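Farnaseck Support – Ticket log
Subject: Arm cell at bench 2 stops during shelf restocking, staff unsure when to step in
Site: Draltevach returns and repack room
Status: Closed
Opened: November 27, 2020

Reported by site
Since the cell went live, the right arm has been pausing partway through putting items back on the shelves. It holds position above the table and the panel shows "waiting for operator." There is no alarm sound. On the late shift it can sit like that for a long time before one of us walks past. The left arm waits too. We used to clear this bench by hand and are not sure if we are still allowed to reach in.

Support, first reply
Please send the event log for the last 24 hours and tell us who gets the operator message at the moment. Do not reach in while the panel is amber. Press hold, wait for the panel to turn white, then move the item.

Site
Log attached. The message goes to the shift lead's screen in the office. The shift lead is mostly on the floor now, as two of the packing benches were merged in February. Before the arms, the person at the bench decided where odd items went. Now the cell asks, and the person who knows the answer is not the one being asked.

Support
The log shows the same stop each time: "grasp confidence low," then a request for help. We loaded your shelf layout and item list into the Gruvetti simulator and ran 1000 cycles with the settings from your site.
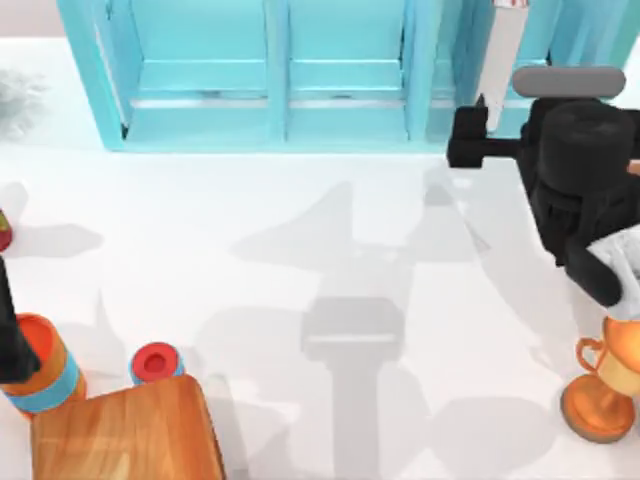

The stop came up in simulation as well, so we do not suspect the hardware. The help request has a wait limit of 2000 seconds before it repeats. That is the factory value and it is far too long for a staffed room.

Changes sent to site:
- Repeat limit lowered to 24 seconds
- Operator message sent to the bench panel first, office screen second
- Chime turned on for amber
- Bench staff given the "place by hand" and "skip item" rights, which only the lead had

Site
Settings loaded. Chime works. One complaint that it is loud, so we turned it down a step. Two people asked if "skip item" counts against their numbers. It did show up on the daily sheet under the name of whoever was logged in.

Support
That is a report setting in Bognár, the shift software, and has nothing to do with the cell. Ask your Bognár admin to book skips to the bench – not to the login. We can't change it from our side.

Site
Done. Skips now go to the bench. We also moved the rota so that one person stays with the cell for half a shift and then swaps to packing. People on it say the work is lighter on the arms and more boring. The lead wants to keep a manual bench open so that newer staff still learn the item list. No more long waits since the change.

Support
Noted. A manual bench does not affect the cell, but keep its stock off the cell's item list or the counts will drift. Closing the ticket. Reply to this thread to reopen.

Farnaseck Support | Contact the help desk | © 2020 Farnaseck. All rights reserved. | Back to top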